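Section 2. Planning and budgeting for your arm

Do this part before you order anything. It's the bit most new owners rush, and a good plan makes the first month so much more fun!

2.1 Work out what you need

1. Write down the jobs you want the arm to do, in plain words: "lift the bag by its handle", "put the hex key away".
2. Measure the worktop. The Lirudex arm needs a clear space of 1000 mm by 1000 mm, and that includes room for elbows (yours as well).
3. Mark each job as hard or soft. Straps, cords and cloth count as soft, and they nearly always take longer to set up.
4. Choose your fingers. The standard Sollholm pair suits hard items. For soft ones, price up the narrow Nulto pair too — they slide under a strap beautifully.

Note: Glossy worktops throw bright patches of light back at the wrist camera. Allow for a plain mat or a softer lamp in your budget.

2.2 Set the budget

5. Put the arm, fingers and wrist camera on one line, and everything else on a second.
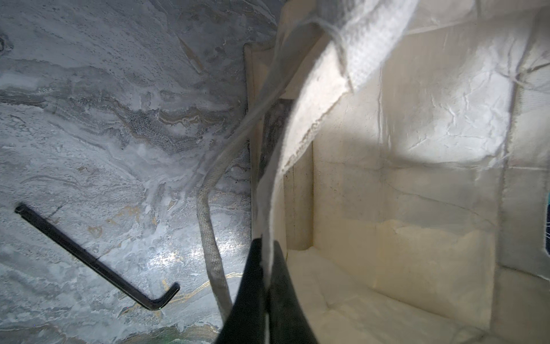

6. Add 40 per cent to the second line. Spare pads, cable clips and test items go faster than you'd think, and it's lovely to have them in the drawer.
7. Order at least 5 spare finger pads with the arm, as they travel in the same box.

Caution: Do not buy a second-hand power supply. Only the Duangkaew unit listed in Section 9 may be used.

Prices were last checked on 4th June.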